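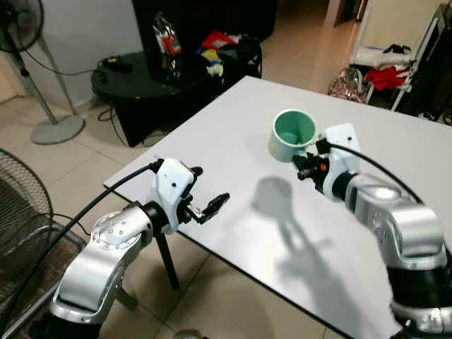

About Noren

Noren is a small coffee and tea school in Liltudbridge. We teach people how to brew, taste and serve hot drinks, whether they want to work in a cafe or make a better cup in their own kitchen.

How we started

Leanne Rudd and Salim Barasa opened the school after running a cafe together on Mill Street for several years. Customers kept asking how the drinks were made, so Leanne began teaching a brewing class in the cafe after closing time. The class outgrew the cafe within a year. When the lease ended they gave up the cafe and moved the teaching side into the old seed merchant's building by the canal, where we still are.

The name comes from the short split curtain that hangs in the doorway of many Japanese shops. Hatsue Oshima, our first tea teacher, hung one at the entrance to the tasting room and the name stuck.

What we teach

Our main course is the Barista Foundation, which runs for 4 weeks on weekday mornings. It covers grinding, espresso, milk, filter brewing, cleaning and basic customer service. Students finish with a practical assessment and receive a school certificate. We do not offer a license or a college credit, and cafes in our area do not require one.

Shorter classes include:

Filter Coffee at Home
Green and Oolong Tea
Tasting for Beginners
Milk and Latte Art
Looking After Your Grinder

Class size is limited to 18 for tastings. Brewing classes are smaller and depend on how many stations are in use. Beginners are welcome in everything except Milk and Latte Art, where you should already know how to pull a shot.

Who we are

Leanne Rudd – Director. Leanne plans the courses and teaches espresso.

Salim Barasa – Head of Coffee. Salim grew up in a coffee-growing district in western Kenya and buys all the beans used in class. He roasts a small amount on site for the tasting sessions.

Hatsue Oshima – Tea. Hatsue teaches the Japanese tea classes and looks after the tea library, which now holds about 80 samples.

Suqin Ren – Tea. Suqin joined to teach oolong and black tea. She also runs our evening sessions in Mandarin.

Mafalda Quintela – Office and Bookings. Mafalda answers the phone and the email, and she is the person to contact about refunds, access or group visits.

Our suppliers

Most of our beans come through Henríquez, an importer we have used since the cafe days. Cups, kettles and scales come from Jivance. Students can buy both beans and equipment at the front desk, but there is no need to bring or buy anything for a class.

Used coffee grounds go to the allotment gardens on the far side of the canal. If you would like some for your own garden, bring a bucket with a lid.

Visiting

The school is at 158 Canal Row, Liltudbridge. There is step-free entry from the yard side. Parking in the yard is for deliveries only – please use the public lot behind the library.

The office is open on weekdays from nine until four. The building closes for two weeks in July for maintenance, and bookings made during that time are confirmed when we reopen.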